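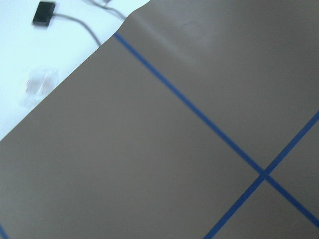
Wrist camera view: grey mat, blue tape grid, bit of white table

Mat keeps lifting near a crease, robot arm on a home bench
Posted by Bokomier, Friday, May 21, 2021

I marked out a grid in blue tape for my arm. There is a crease near one edge and two cables by it. Picks are fine elsewhere but 4 mm out up there. How do I get it flat?

Gisport
Roll it the other way overnight, then put books on it. Move the cables off that side as well. Redo the calibration after, I forgot and lost an evening.

Prikmont
Just buy a new mat.

Baptiste
Double-sided tape along the edges. Mine has been down since February.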